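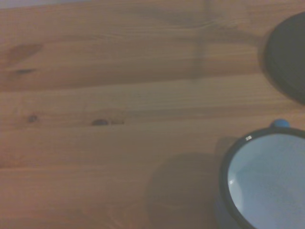

Minutes – Household Chores Working Group, Hostatton

Date: 2025-01-30

1. December minutes
Approved with one fix: the Gristelberg dish trial ran 262 attempts.

2. Can machines clear a table yet?
Long and very lively discussion! Wiping a bare wooden top is close to solved, and everyone enjoyed the Woltex results. Picking things up is where it gets interesting. Enamelware with a shiny rim still gives trouble, and so does anything flat and dark, where a gripper has very little edge to get under. Knots in the wood were also raised – the Ghorbani software sometimes takes them for crumbs and goes back to scrub them again.

Members agreed that 99 clean pickups in a row would be a fair bar for "can do it." Best run so far is 3 short of that, and the room was delighted.

3. Shop floor
Shelf restocking put off to the next meeting. Gristelberg has offered some 1614 logged runs for us to look through.

4. Actions
– Repeat the table test with brighter lighting.
– Ask Woltex for a thinner fingertip.
– Write up the knot problem for Ghorbani.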